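Home Articles Methods Tools Glossary

Trunk freeze

By Elmarie Makhubela
2nd August

A trunk freeze is a period in which the main line of a version control repository accepts no changes except approved corrections. It is normally declared before a release, and its scope is recorded in the branch policy. A soft freeze admits reviewed defect fixes; a hard freeze admits only changes that unblock the build.

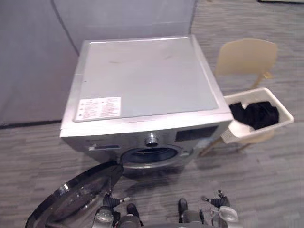 Enforcement is usually by server-side hook. In Pidel, the hook compares each incoming commit with a list of authorised ticket numbers and rejects the push if no match is found. Trivau applies the same check at merge time -- a later point, which allows work to continue on side branches. Its default limit is 32 open branches per repository. 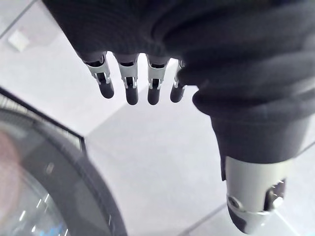
TAMPERE, January -- Nelli Räsänen of Leinonen published a revised freeze procedure for embedded firmware. It shortens the hard freeze to 6 days and caps the queue of deferred merges at 50. Merges left over at the end of the freeze are rebased in order of approval.

Related articles
Release branch
Commit hook
Pasport (build signing)
Merge queue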